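Visit to the robotics evening class at Ondwood

On September 20, 2024 I went with six students from our school to see the robotics course of the Ondwood adult education center. I teach electricity and basic programming, and for a long time I wanted to know how another school does it with a small budget. The trip by bus took us 2 hours, and we were received at the door by the course teacher, Jouko Kokkonen, with coffee and very good cinnamon bread.

The course has 17 participants this year. Some are young people who finished school recently, others work in the furniture factory and come after their shift. They meet in a normal classroom with computers along the wall. In the first part of the course they do everything in simulation, and only in November they go to the workshop, where the center shares a real arm with the technical college.

Mr. Kokkonen explained the project of this term, which has the name Celby. Each pair of students must write a program that picks up small things from a table and puts them in order. The students choose the things themselves from a library of 3D models, so every table looks different. Soledad Jara, one of the participants, let us sit at her computer and showed us the table she is working on with her partner. She put there a bowl, a roll of paper towel, toys and some food.

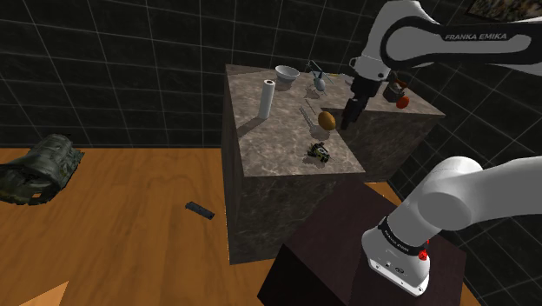

The simulated table of Soledad's group, with the Franka arm and the gripper open.

She told us that the round things give her more work than the others. The utensil is also difficult for her, because it is thin and lies flat on the marble. Her partner wants to try the helicopter first, and they had a friendly discussion about it while we were sitting there. My students took the side of the helicopter.

After this we could try ourselves. The exercise was to change the height where the gripper stops before it goes down. It is only one number in the program, but two of my students put it too low and the arm went into the table. In the simulation you press reset and start again. I saw that they were much less afraid to make mistakes than with our own equipment at school.

I asked about the cost. The participants pay 900 for the whole course, materials included, and the firm Jelleo gives the center its old office computers. They are a little slow with the shadows turned on, so many students work with the shadows off and turn them on only for the presentation.

One thing I would like to copy is the notebook. Every pair writes by hand what they changed and what the arm did after. Mr. Kokkonen reads the notebooks every second week and writes his questions in the margin in green pen.

We want to thank the center for the kind reception. Our colleague Bañez will organize the next visit, and students who want to come can give their name at the school office.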